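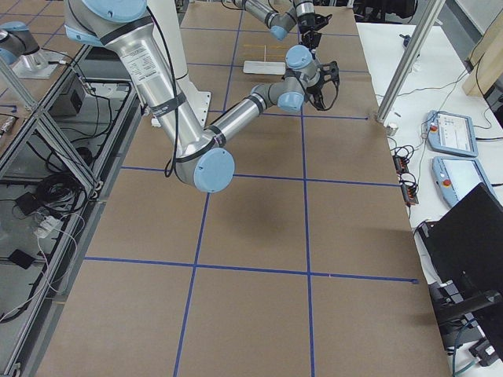
4. Marking out the tabletop

Hiltmont calls this a five-minute job. Allow 26.

1. Wipe the brown top and let it dry.
2. Lay the two long lines of blue tape first, then the cross lines.
3. Press each strip down from the middle outwards – pulling it tight only makes it creep back later.

Caution: the Clidano tape is sold as residue-free. Try a short piece first.
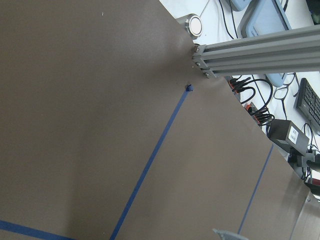

Calloway disagrees about the loose ends and says to trim them flush with a blade, never fold them.

4. Check the tape again after 2 days.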